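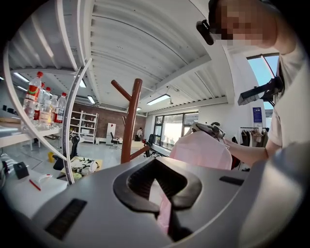
Tastura is seeking two Garment Handling Assistants to join its team at Tarkport. The post holders will spend most of the working day handling, hanging, folding and putting away clothing and small household goods, and will keep the work area in good order. The work is carried out in a large open workspace with fluorescent ceiling lighting, at white desks fitted for the purpose. Each place of work is supplied with the articles in use that day, which may include a wooden coat rack, a shelf of plastic bottles and garments such as the pink one being held up by a colleague. Applicants should be comfortable working within sight and hearing of others for the whole of a shift.

Post: Garment Handling Assistant (2 posts)
Reference: Juhl 39
Location: Tarkport
Reports to: Ditte Ragnarsson, Floor Supervisor
Contract: Fixed term, with the possibility of renewal
Hours: Full time, day shifts only
Start date: November

About the post

The post holders will work from a written task sheet issued at the start of each shift. The sheet sets out which articles are to be handled, where each is to begin and where it is to end. A typical sheet may ask for a shirt to be lifted from the desk, hung on the coat rack, taken down again and folded. Another may concern the bottles on the shelf, which are to be moved, set in order and returned. The same task will often be repeated many times in one morning, and applicants should consider carefully whether this kind of work suits them.

The handling area is known on site as Juhl. The storeroom in which garments and household articles are kept between shifts is known as Skollar. Assistants will be expected to move between the two and to sign for anything taken from the storeroom.

Main duties

To hang, fold, sort and put away garments according to the task sheet.
To arrange bottles, pens and other small articles on desks and shelves.
To collect articles from Skollar before a shift and return them afterwards.
To inspect garments for stains, tears and missing buttons, and to set aside any that are no longer fit for use.
To launder and press garments as directed.
To keep a legible record of completed tasks.
To leave desks, shelves and racks clear and clean at the end of the day.
To carry out other reasonable duties at the request of the Floor Supervisor.

Person specification

Essential

A steady and careful manner with clothing and household goods.
The ability to follow written instructions closely and to ask when an instruction is unclear.
The ability to stand for long periods, with regular breaks.
Good spoken English and a working knowledge of written English.
A record of reliable attendance in previous employment, education or unpaid work.

Desirable

Experience in a laundry, clothes shop, theatre wardrobe, hotel or similar setting.
Knowledge of the care of delicate fabrics.
Experience of stock records.

No formal qualifications are required. Applicants of all ages above school leaving age will be considered, and both left-handed and right-handed applicants are welcome.

Terms and conditions

Appointments are subject to a probationary period, the length of which will be stated in the offer letter. Full training is given during the first week on full pay. Paid breaks are taken mid-morning and mid-afternoon, in addition to an unpaid lunch break. Plain, close-fitting tops are to be worn during shifts, and a short-sleeved T-shirt is suitable. Long necklaces, bracelets and loose scarves should be left in the lockers provided.

The site is on one level and has step-free access from the street. Height-adjustable seating can be arranged for part of the working day. Applicants who require any adjustment, either at interview or in the post, are asked to mention it in their covering letter.

How to apply

Applicants should send a curriculum vitae and a covering letter of no more than 2 pages, quoting the reference given above, to Skarphéðinn Hafstein, Recruitment Officer, Tastura, Tarkport. The letter should describe any work, paid or unpaid, in which the applicant has had the care of clothing or household goods. The names of two referees should be supplied, one of whom should be a present or recent employer or tutor. Referees will be contacted only after an offer has been made.

Shortlisted applicants will be invited to Tarkport for an interview and a short practical exercise in folding and hanging. The visit takes roughly 2 hours. Reasonable travel costs will be repaid on production of receipts.

Questions about the duties of the post may be addressed to Ditte Ragnarsson. Questions about the application process should be addressed to the Recruitment Officer. Applications received without a covering letter will not be considered.

Notice issued August 14, 2024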